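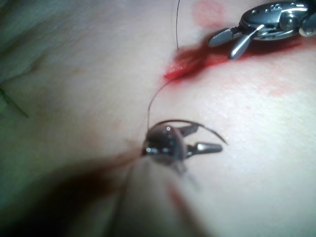
Needle in the driver, thread still attached, and this is pretty much my whole week. Thread on the fault, grab a coffee.

Right, so a few of you asked why I went quiet. We've had a fault on the Skesska, the two-instrument suturing setup we run at Motitz, and I've been living in the log files. I look after the arms and the software that talks to them. I don't do any of the clever medical stuff!

What went wrong: partway through a stitch, the needle driver loosened its jaws without being told to. The needle didn't drop, but it rolled in the grip, and the operator noticed the tip wasn't pointing where they'd left it. They called a stop, which was exactly the right call.

If you haven't worked with these, a rolled needle sounds like nothing. It's a big deal. The curve has to go in at a decent angle or you're dragging it through tissue sideways, and that's how you tear an edge you were trying to close.

First thing I checked was the jaws themselves, worn inserts being the usual suspect. Swapped them out (fiddly, tiny, I dropped one on the floor and spent ages on my knees with a torch). Same fault the next session. Bugger.

Second thing was cable tension. Each jaw is pulled by a cable that runs the length of the shaft, and they stretch with use. Ours was a touch slack but well inside what the manual allows. Adjusted it anyway, and it made no difference I could measure.

So then it was off to the logs. The grip force reading was perfectly happy the whole time. Flat line, lovely colour on the screen, no warning at all. Meanwhile the motor holding the jaws shut had backed off for 72 milliseconds and come back again. The machine had no idea it had let go.

That's the bit that bothers me most, by the way. I can live with a fault that shouts. This one sat there telling us everything was fine.

Found it in the end by comparing with the February recordings. We'd put a new Caron controller board in after that, and it does a quick self-check on the motors whenever both instruments sit still for 3 seconds. One of the 2 jaw motors was getting its hold current cut during the check. Operator pauses to look at the wound, board decides that's a good time for a test, grip goes soft.

And of course people pause! You pause all the time when you're suturing. You look, you have a think, you line up the next bite. On the bench we'd only ever tested it moving.

For now the self-check is switched off whenever the jaws are closed, and it only runs at startup. I've also set an alarm on the motor current itself, so we aren't trusting the grip reading alone. The Siltis crew have the same board in their rig and I rang them before I'd even finished writing it up.

Report went in on 18 August 2026 and the setup stays on restricted use until it's been signed off. No, I don't know how long that takes. Yes, I've asked.

To whoever asked about the foot pedal stop: it worked properly, it just freezes everything where it is. It doesn't tighten the grip again. We're talking about whether it should, and opinions in the office are, um, strong.

Will add to this thread once the new firmware lands. If you've got a Caron board in anything that holds something sharp, go and check your idle settings please.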